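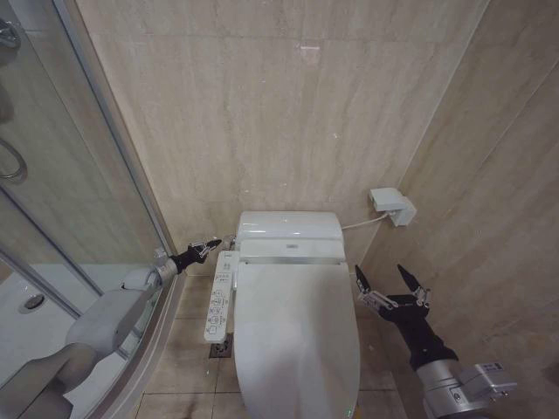

Bidet seat, lid closed. The control panel is on the left side.

Ground Floor Bathroom, Lusach Guesthouse

We finished the small bathroom at Lusach in February. Joscha Lindemann did the tile and Jonas Brunner did the electrical work. The room had an old carpet and a sink nobody liked, and both are gone.

The walls are large beige-gray tiles with a marble pattern. We ordered 40 from Cuevas and had 3 left over, which are in the basement in case one cracks.

The outlet for the seat is on the right wall near the corner. It has a protruding cover, and the cord runs up to it along the wall.

The floor drain is square with a metal grate, set into the tile below the end of the control panel.

Guests have asked about the buttons, so a printed guide is in the drawer in room 2. Please put it back when you are done.

More rooms will be added to this page as they are finished.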